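4. Stair Rails and the Sense of Enclosure

Railings are easy to overlook, and we think that has been a mistake!
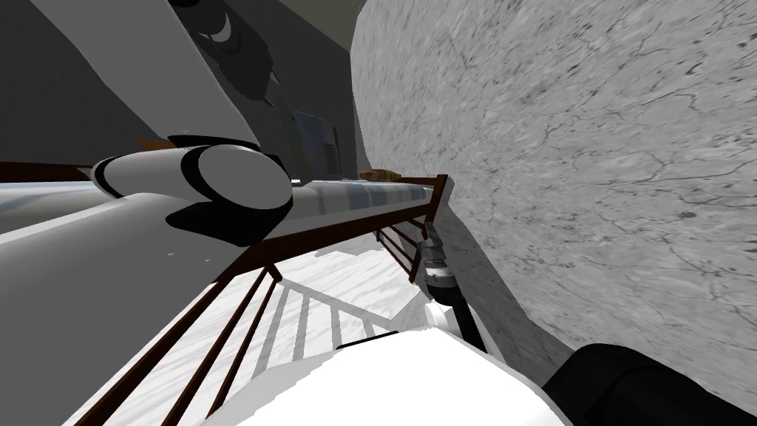
4.1 Why the railing matters

Most earlier work on how people judge the size of a room starts with ceiling height, window area and wall color. Those things matter a great deal, and our own first survey (Section 2) found much the same. What surprised us, and really got this part of the project going, was how often people brought up the railing without being asked. In the free comments from the Warkurbridge survey, residents described landings as "boxed in" or "open" and then, in the very next phrase, talked about the rail: how dark it was, how thick, whether they could see past it from a chair.

Figure 4. Interior rendering with a dark brown wooden railing, a dark gray wall behind, and a large curved wall with a gray marble texture on the right.

The combination of dark wood and gray stone texture in Figure 4 is one we find fascinating, as the two surfaces are far apart in brightness and also very different in pattern. Fashola and Usman argued early in the project that pattern should count for more than brightness when the two compete, and we set out to test that idea as directly as we could.

4.2 Method

We sent a questionnaire to 2000 households in Warkurbridge and received 637 usable replies. Of these, 412 came from homes with an indoor stair, and only those are used in this section. Each person rated the landing at the top of the stair on a seven-point scale from "very closed" to "very open," then gave the rail's material, its color (from a printed card) and the type of infill below it: solid panel, upright balusters, horizontal bars or glass.

Jovita Alvarado then visited 22 of the homes to measure rail height, gap width and landing depth. These visits were a joy, and they taught us things no form could. One couple had stripped six coats of paint from their rail over a single winter and could name the year of every layer. Visits were made in October, between ten in the morning and two in the afternoon, with the stair lights off. One home was measured again on a Saturday after we found an error in the first landing depth.

4.3 Results

Infill had the strongest link with the openness rating. Landings with solid panels were rated most closed, as expected, and glass came out as most open. The gap between upright balusters and horizontal bars was small, and it went away once landing depth was taken into account.

Color was the exciting part. A dark rail against a pale wall was rated more closed than a pale rail against the same wall. Against a dark or strongly patterned wall, however, the color of the rail made almost no difference to the rating. People seem to read the rail and the wall together. This fits the pattern argument nicely, though the number of homes with patterned walls was small and we would love to see it tried on a bigger group.

Rail height showed no clear effect. Nearly all the rails we measured fell within a narrow band, so this may say more about local building habits than about perception. Katia Negri is now comparing our measurements with older plans from the Okeke terraces, where the rails are noticeably lower.

4.4 Limits

Ratings were given from memory by many respondents, and the printed color card did not include any reddish browns, which several people wrote in by hand. We coded those replies as "dark wood." Herman Majimbun coded all of the free comments; a second coder checked a portion of them, and disagreements were settled by discussion. Stairs with carpet were not separated from bare ones, and we plan to do so in the next round.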